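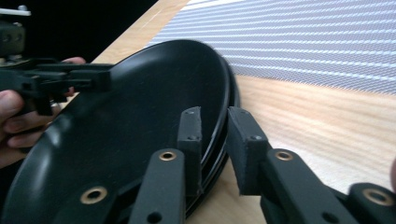
One reply from Hilo says dried beans never go soft no matter how long they simmer, so the bag just sits in the cupboard. I hear this a lot. Short thread.

1. Age is the usual problem. The bag I bought in Idstead last December had probably been on the shelf a few years. It took all evening and was still chalky. The ones from the Agyeman store sell fast and cook in a normal amount of time.

2. Hard water is the other one. Holtevdale water tested at 279 on the hardness strip. A pinch of baking soda in the soak fixed it for me — a pinch, more than that and they taste like soap.
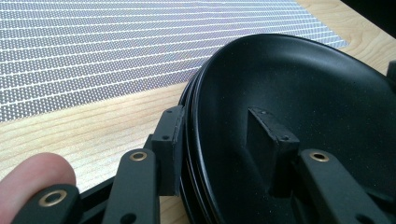 3. Sort before you soak. I still find a small stone now and then, even in the expensive bags. A shallow dish like the black oval one works well for this, with the beans spread one layer deep. Pale beans are easiest to check against a dark color. Throw out anything shriveled.

4. Salt the soak water. I know what your grandmother said. Mine said it too, and the skins come out better with salt. 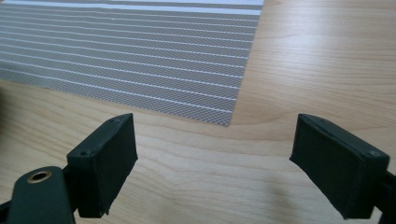 5. Cook a lot at once. I do 1000 grams, then freeze it in four tubs with some of the liquid. Leave room at the top of the tub.

6. Kidney beans need a real boil first, ten minutes. Don't start those in a slow cooker.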